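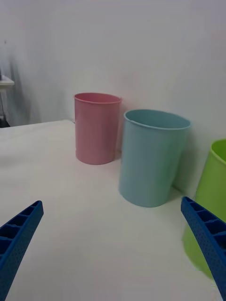
Search articles Search Advanced search

3.2 Start-line bias and first-leg position

The fleet data were collected at Kakov over one season of club racing, with all boats drawn from the Plarnumar class. Each hull carried a Ladis position logger fixed to the aft deck on the centreline. Individual starts, counted per boat, were used as the unit of analysis. After removing general recalls and starts in which a logger had failed, 1,198 boat starts remained, made by 29 boats.

Line bias was taken as the angle between the start line and a line square to the mean wind direction over the last 60 seconds before the signal. Wind direction was measured on the committee boat. A positive value means that the port end was closer to the wind. The position of each boat at the signal was expressed as a share of line length, measured from the starboard end, and its rank at the windward mark was taken from the logger track and checked against the handwritten rounding sheets where these had survived.
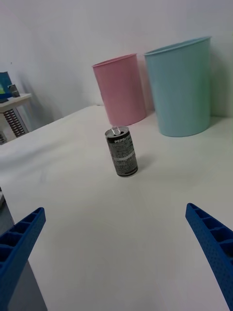

Ranks were divided by the number of starters, so that races with small entries could be pooled with the rest. The relation between starting position and scaled rank was fitted separately for each class of bias. Confidence limits were obtained by resampling whole races 1,000 times, as boats within a race share the same wind and cannot be treated as independent.

With a positive bias, boats starting in the port third of the line reached the windward mark in better positions than those in the middle third. The reverse case was weaker. When the starboard end was favoured, the gain was largely confined to boats within two lengths of the committee boat, and those immediately to leeward of them did worse than the fleet as a whole. We attribute this to disturbed air - the tracks show these boats tacking early and passing behind the group - although crew skill was not controlled for at this stage.

The Ersoy correction for tidal set was not applied, as Kakov is an enclosed water with no measurable stream.

Figure 4. Pink, light blue and lime green plastic cups in a row on a white tabletop, with a dark Pepsi can held tilted at the right.

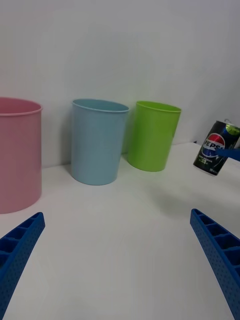
3.3 Effect of crew experience

Helms were placed in two groups according to the number of seasons sailed in the class. Crews were not grouped, as they changed too often between races. The fits described in Section 3.2 were then repeated for each group, with the same resampling procedure.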